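Shivam Kandpal
@shivamkandpal

Our office in Brosstead has announced that it is Going Reusable. I have worked there long enough to know what this means, so I'm writing it all down. Thread.

It started in August, when someone from the Clistadden head office came to visit, looked in our kitchen bin and went quiet. By the afternoon we had an email with the subject line "Cups". By the next morning we had a working group.

The working group discovered that we'd got through 3518 paper cups since the new year. I would like to know who went back and worked that out, and what job they were meant to be doing.

So they ordered mugs. Proper ones, from Bultine, 460 of them, for an office of far fewer people than that. There was a discount if you went over a certain number. There is always a discount if you go over a certain number.

The mugs are grey. They hold slightly less than the tea you want. The handle takes two fingers, provided you've picked your favourites in advance.

And then, washing up. Up to this point no one in the building had to wash up anything. Now there's a rota, and the rota has a colour code, and the colour code has its own email.

Meanwhile, the old regime:
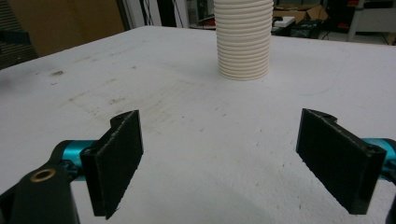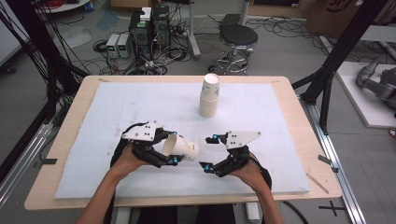

white tabletop with a few scuffs, then a paper cup on its side with brown stains inside the rim

I'm not going to defend the paper cup. It burns your hand, it goes soft if you take a long phone call, and you can't recycle it in half the places that say you can. But you never had to have a conversation about one.

In the first week I had a conversation about a mug that lasted 10 minutes. It was about whose it was. They're identical. We both knew they were identical. Neither of us backed down.

By week two people had started marking them. Nail varnish, stickers, a rubber band. One just says ZOU on the bottom in permanent pen — and I respect that enormously.

Mine went missing on a Monday. I've been using a soup bowl. People make way for you in the corridor when you're drinking coffee out of a soup bowl.

Update: the working group has noticed the mugs are running out and would like to order more. There's a discount.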